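Ticket 569 – drawstring pulled inside waistband, kids' jeans
Status: solved
Logged by Irina Marinescu, 17th October

Drawstring vanished into the elastic waist. Tried tweezers first, no luck. Safety pin on one end, bunched the denim along and pushed – stuck at the side seam, twice!

Reply from Ovidiu Moldovan:
Try a bodkin, and stretch the elastic flat with your other hand as you go. Works a treat on gathered waists!

Update, Irina: YES! Through in 2 minutes – so happy with this. I've tied the dark red string in a small bow at the front and spread the jeans out on the bed. Next I'm putting a few stitches through the string at center back so it can't slip again. Closing this one, thank you Ovidiu!

74 views · 2 comments · 0 shares
Contact Geddes Mending Help | © Geddes | Back to top
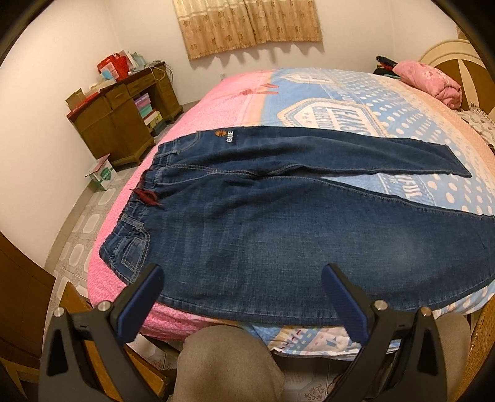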